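Ticket: Table mat slides and hangs over the front edge
Product: Zalleck felt table mat, square, gray
Opened by: Deividas Krūmiņa
Status: Solved, waiting for reply about size
Month: October

First message

Hello,

I bought your large felt mat for the white table where we eat breakfast. The mat is nice and thick and the plates make no noise on it, so I am satisfied with the material. But I have two problems with it.

Problem one. The mat moves. When somebody pushes a plate or leans on the front side, the whole mat goes forward with it. In one morning it can travel over 3 cm.

Problem two. When the mat is new from the roll, one side wants to stand up. If I put a cup close to this side, the cup is not straight. I am a little afraid for the coffee.

The top of the table is smooth and painted. I clean it with Bustano spray every evening, if this information is useful.

Thank you,
Deividas Krūmiņa

Reply from Talia, Zalleck customer help

Hello Deividas,

Thank you for the clear message. Please try these things first:

Wipe the table with plain water and a soft cloth, then dry it well. Some sprays leave a thin layer and felt slides on it.
Turn the mat upside down and leave it flat for one night with books on the side that stands up.
Do not iron the mat.

Please also tell us the length of the side of the mat and if you use anything under it.

Talia

Second message

Hello Talia,

I did what you wrote. Here is my log.

Evening, 21:00. I washed the table with water, two times, because after the first time the cloth still smelled of the spray. I dried it with a kitchen towel. I turned the mat and put on the side all my cookbooks and one flour bag of 500 g. The flour was maybe not necessary.

Morning, 7:30. The side is much better. It is flat when I press with one finger, and it stays flat when I take the finger away. I turned the mat back.

Morning, 8:00. Breakfast. The mat moved again, but less than before. So the water helped, but it did not solve everything.

I measured the mat with a tape. The side is 66 cm. I use nothing under it.

Next evening. I bought an Apaza anti-slip net, the kind for under carpets, and cut it with scissors a bit smaller than the mat, so that it does not look out at the sides. The net cuts easily but it leaves small crumbs, so it is better to do this above the trash.

Next morning, 8:15. I pushed the plate on purpose. The plate moved on the felt and the mat stayed. I did the same from the left side and from the right side, with the same result.

About the position I still have a question. The mat covers most of the table and I can see the white border on all sides, but the near edge comes a little past the front of the table. I add a picture with one croissant on the plate.

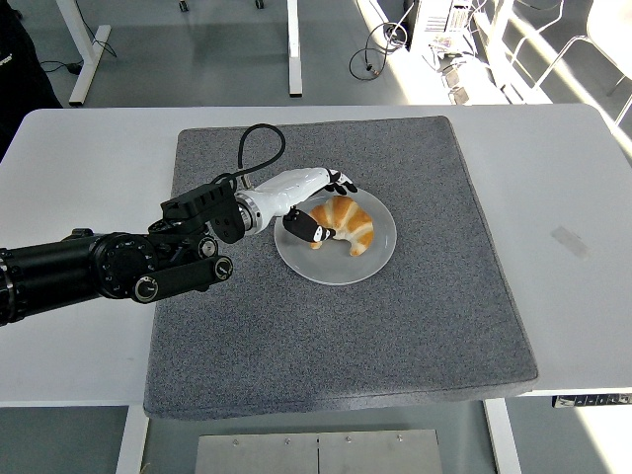 Remaining question: the front edge

Is it better to pull the mat back until the front is free, or can it hang like this? I would prefer to see the same border everywhere. Can I cut the felt with a knife and a metal ruler, or will the edge open after that? The corners are a bit round and I want to keep them so.

Reply from Talia

Hello Deividas,

I am glad the net works. A little overhang does not harm the felt, but people catch it with their sleeves, so I would pull it back. You can cut it. The felt is pressed and not woven, so the edge will not open. Use a new blade and go over the same line 3 times with light pressure. For the corners, draw around a small glass with chalk and cut with scissors.

Please note that we cannot take back a mat after it is cut. I leave the ticket open until you decide.

Talia

Third message

Thank you, Talia. I will first pull it back and live with it for some days before I cut. The sliding and the raised side you can mark as solved. If I cut it, I will write here how it went.

Deividas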